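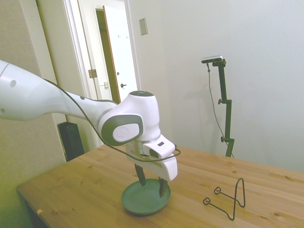
Prato verde e suporte de arame, braço sobre a mesa.

Ensinar a pôr o prato no suporte: à mão ou por comando remoto?
Publicado por tetow_lab em 19 de julho de 2019
Tempo de leitura: 2 min

tetow_lab
A tarefa é pegar no prato e deixá-lo em pé no suporte de arame. Temos 100 demonstrações gravadas por comando remoto e a política treinada com elas falha quase sempre na pega. Os dedos descem, tocam no prato e não apanham a borda. Alguém conseguiu melhor guiando o braço à mão?

bumuvari
Eu guiava à mão. Sente-se o contacto e a borda apanha-se logo à primeira. Com 30 boas fazes mais do que com 100 hesitantes.

kaston_r
Discordo. À mão, as tuas mãos entram na imagem e o modelo aprende com elas lá. Depois corre sem ti e vê outra coisa. No Chisholm tivemos de deitar fora 1,334 episódios por isso.

bumuvari
Grava-se a trajectória à mão e repete-se sem ninguém a tocar no braço. As imagens tiram-se na repetição.

kaston_r
Se o prato voltar exactamente ao mesmo sítio. Com um prato redondo e sem marcas na mesa, boa sorte.

tetow_lab
Já experimentei repetir e o erro na borda era de 2 mm, o que chega para falhar. Outra dúvida é a posição inicial. Nas gravações o suporte ficou sempre à direita do prato, em pé. Queria variar mais: suporte à esquerda, arco inclinado para outro lado, prato mais perto do robô.
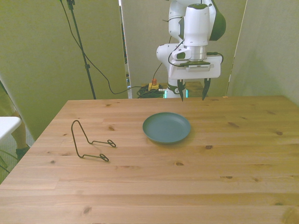
Começo sempre com os dedos abertos e a apontar para baixo. O que não sei é se devo misturar tudo desde o princípio ou fixar o suporte até a pega sair bem.

kaston_r
Fixa o suporte, varia só o prato. E desce mais devagar nos últimos centímetros, reduz a escala do comando.

bumuvari
Eu misturava já. Se fixas, ele decora o sítio e depois tens de gravar tudo outra vez. Na escala concordo.

tetow_lab
Vou gravar 30 de cada maneira e comparo. Ponho os resultados neste tópico.

Contacto | © 2019 Fórum Bumuvari | Voltar ao topo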